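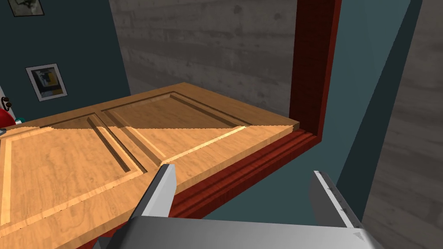 Picture: Hakim Manurung / Movodbridge

How does a computer make an echo in a song?

Maybe you have shouted "Hello!" in a big empty hall. A moment later the hall shouted back to you. Your voice traveled to the far wall, bounced from it, and came home to your ears. In a small bedroom this happens too, but the sound comes back so fast that you can not hear it as a second voice.

Music makers like the sound of big rooms very much. But a big room is expensive, and you can not put it in your bag! So they use a program that pretends to be a room. This effect is called reverb, a short way to say reverberation.

What is inside the program?

A sound in a room does not bounce only one time. It bounces from the walls, the floor and the ceiling, and then it bounces again. Soon there are so many small echoes that they melt together into one long, soft tail. After a hand clap in a large church, the tail can last 4 seconds. In a room full of pillows and curtains it is gone almost at once, because soft things swallow sound.

The program called Fendilska makes this tail with numbers. It takes your clap and copies it 3,000 times. Every copy is a little later and a little more quiet than the one before. You do not hear the copies one by one. You hear a room.

There is a second way to do it. You go to a real place, pop a balloon and record what the place answers. The computer can then put the answer of this place onto any sound you like – a flute, a drum, even your dog. The sound library Sukent has 1,192 such recordings, and one of them comes from inside a water tank.

Try it yourself

You need a spoon, a pot and 2 rooms. Tap the pot in the bathroom and listen until the sound is finished. Then tap it in a room with a carpet and a bed. Which tail is longer?

New words

Reverb: many echoes mixed together.
Tail: the part of the sound that stays after the first hit.
Dry sound: a sound with no effect on it.
Wet sound: a sound with the effect added. No water is needed!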